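1/ Long thread, so get yourself a coffee. I went to the Sotora open day on Sunday and I've been talking about it at home so much that I was politely told to go and tell the internet instead. Hello, internet!

2/ For anyone who doesn't know me, I teach adults how to wait tables. Evening classes, mostly people changing jobs, and I've had a good many students go through my hands over the years. So when a friend forwarded me a note saying a robotics group was opening its doors and would be showing table work, I signed up before I'd finished reading it.

3/ The note said 165 places. I got one, and so did Emiliano, who I used to share a section with at the Plustby and who still carries more plates than I ever could. He drove, I brought sandwiches, and we argued the whole way about whether we'd be impressed.

4/ Sotora has the ground floor of an old building on Sepúlveda, the kind of place you pass for years and never look at. I was expecting something like a hospital, all glass and white coats. It felt a lot more like visiting somebody's busy home, and I relaxed right away.

5/ They took us around in small groups. Ours was led by Hajnalka Illés, who runs the table work, and I'd like to say for the record that she's one of the best explainers I've met. She took every question seriously, including the one from a little boy in our group who wanted to know if the robot gets bored of spoons. (She said she gets bored of spoons well before it does.)

6/ The project is called Jemora. As I understood it, and please be gentle with me if I've muddled this, the idea is two arms that can set and clear a small table: cups, saucers, bowls, cutlery. Ordinary things in ordinary rooms. They're working in a furnished room on purpose, so the arms have to cope with the sort of stuff people leave around.

7/ First we had a short talk with slides. I'll spare you most of it. The number that stuck with me was 3,000, which is how many practice runs they want to have by June. On the day of our visit they were at 1,112, and there was a handwritten tally on the whiteboard that Hajnalka updated while we were sitting there. People clapped. I clapped too, and I'm not a clapper.

8/ A "run" is one go at one job, start to finish. Put the spoon by the cup, that's a run. If it drops the spoon, it still goes in the book, with a note. I loved this. I've been telling students forever to write down what went wrong on a shift, and here's a whole room of engineers doing it as a matter of course.

9/ Then we got to see it going. We stood back behind a strip of tape and everyone went quiet the way people do in church. The arms are bigger than I'd pictured, big chunky joints in white and silver, and the grippers at the ends look tiny by comparison. And all of that for one cup on its saucer and a little gold piece that looked like a spoon!

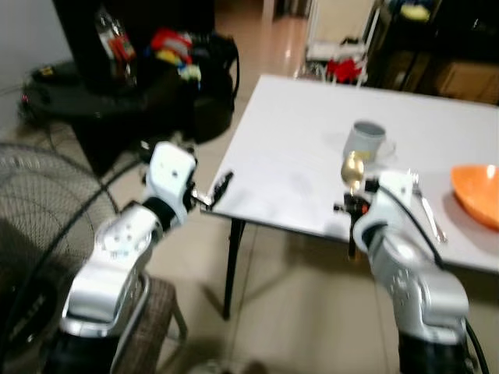 10/ WHAT I NOTICED, AS A WAITER

Okay, so this is the part I really wanted to write. The first thing is how much trouble flat cutlery is. You and I slide a fingernail under a spoon, or drag it to the edge of the table and let it tip into our hand, and we've done it so many times we couldn't say how. Hajnalka told us they spent most of the winter on getting thin things up off a flat top.

11/ Emiliano, naturally, asked whether they'd tried the edge trick. They had! It's one of the moves they practice. He was so pleased you'd think he'd invented it, and he brought it up again at the gas station on the way home.

12/ Second thing, the cup and saucer. In my classes I teach people to carry them as one piece, holding the saucer and leaving the cup alone. Jemora is being taught to do them separately for now, saucer down, then cup. I asked why, and the answer was very sensible: a cup sliding around on a saucer is a second moving thing to worry about, and they'd like to get one thing right before they add another. I've started beginners the same way myself when the class was nervous.

13/ Third, the pace. I'd been braced for it to be painfully slow, and some of it was, especially the lining up before a grip, when it seems to think and think and you find yourself leaning forward to help. Then in between it will swing across at a fair clip and the whole group takes a step back from the tape.

14/ I also asked what happens if a person reaches over the table in the middle of a run, since guests do that all the time, usually right when you've got something hot in your hand. The answer is that nobody's allowed to. There's a person on the stop button for every run, and if anyone crosses the tape they press it. Working alongside people is a long way down the list, and Hajnalka was very plain about that, which made me trust the rest of what she said.

15/ THE HANDS-ON PART

After the break they let some of us steer. You hold a pair of handles, and the arms follow what your hands do, more or less. There was a line, and we were given a couple of minutes each. I want you all to know that I have polished, laid and cleared silver for most of my adult life and I could not put one spoon down straight.

16/ It's the strangest feeling. Your hands know exactly what they want to do, and they're getting no news back from the fingertips at all, so you end up staring very hard at the gripper and holding your breath. I knocked the cup over, with great dignity. It survived. That went in the book as well, with a note, and I asked to see the note, and it says "visitor, cup".

17/ The little boy from our group had his turn after me and laid the spoon down beautifully on his first try. His mother was mortified on my behalf. I shook his hand and told him to come and see me when he's old enough to work.

18/ A FEW ANSWERS

People have been messaging me since yesterday, so let me do these in one place. Is it coming for our jobs? I asked Hajnalka that outright. She said the people who've been in touch with them are mostly care homes and people who live alone and have trouble with their hands, and that a restaurant on a Friday night isn't anything she'd want to put it in. I can only pass on what I was told, but having watched it line up a spoon, I slept fine.

19/ Can you visit? There's another open day planned in June, smaller this time, 62 places, and they'll put the sign-up on their page. Go early in the day if you can. The later groups got less time on the handles, and if you're anything like me you'll want a second go to restore your reputation.

20/ Is it suitable for kids? Ours were glued to it. Very small ones might find the standing around hard, and the talk with slides has a fair amount of sitting. There's a corner with chairs, and the coffee was better than I expected (Emiliano had three).

21/ Did I ask for a job? No, but I did offer to come back and show them how we lay a table for a proper lunch, with the forks in the right order and everything, and Hajnalka wrote down my number. Emiliano says she was being kind. We'll see!

22/ I'm bringing some of this into class this week. I'm going to have everybody pick up a teaspoon wearing oven mitts, and then write down what went wrong. If you're one of my Tuesday people and you're reading this, please act surprised.

23/ Thank you to everyone at Sotora for having us, for the patience, and for not making a fuss about the cup. I've got a few more notes on how they practice with bowls, but my tea's gone cold and this is long enough already. I'll add them tomorrow if anybody wants them.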